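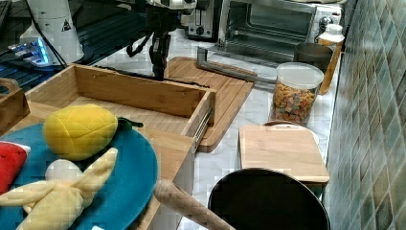 Grodport, 10 de mayo de 2024

Organización de superficies de trabajo en cocina doméstica
Apuntes de la sesión 2. Docente: Heidrun Sutter

1. Definiciones

Superficie útil: tramo de encimera en el que puede apoyarse una tabla de corte sin mover antes otro objeto. No coincide con la superficie total. En el ejercicio de medición, un tramo de 283 cm de longitud conservaba 194 cm útiles una vez descontados los aparatos fijos.

Objeto residente: el que permanece en la encimera entre usos (tostadora, horno de sobremesa, botes).

Objeto de paso: el que llega para una tarea y debe volver a su sitio (platos, tablas, tazas).

2. Distribución por fondo

La franja posterior corresponde a los residentes. Un horno de sobremesa de acero inoxidable y una tostadora contigua, como en la encimera de mármol blanco y gris de la cabecera, forman un bloque de calor. Se respetan las distancias de ventilación del manual de cada aparato y se mantienen los cables apartados de las ranuras y de la puerta.

La franja delantera se reserva para los objetos de paso. Una tabla grande de bambú tendida en plano ocupa superficie útil aunque no se esté cortando. Guardada de canto, libera casi toda su huella.

3. Apilado

Una tabla pequeña sobre un plato redondo reduce la huella conjunta, pero obliga a levantar la tabla para usar el plato. Criterio: se apila solo si la pieza inferior se usa menos que la superior.

4. Cajones y recipientes

El cajón de madera sobre guía metálica se evalúa abierto. La huella de cálculo incluye el recorrido completo de la guía.

Los botes transparentes con tapa, como el de cereales de colores, permiten comprobar el nivel sin abrirlos. Se etiquetan con la fecha de apertura.

5. Piezas sin categoría

Los alimentos de peluche (limón, plátano, sandía) no son menaje. Se clasifican como juguete y se asignan a un recipiente propio fuera de la zona de corte. El plato que los contenga computa como ocupado.

6. Práctica

Plano a escala de la encimera propia, con residentes y objetos de paso en tramas distintas. Entrega a Walter Espinoza antes del día 18. Grupos de 2 personas.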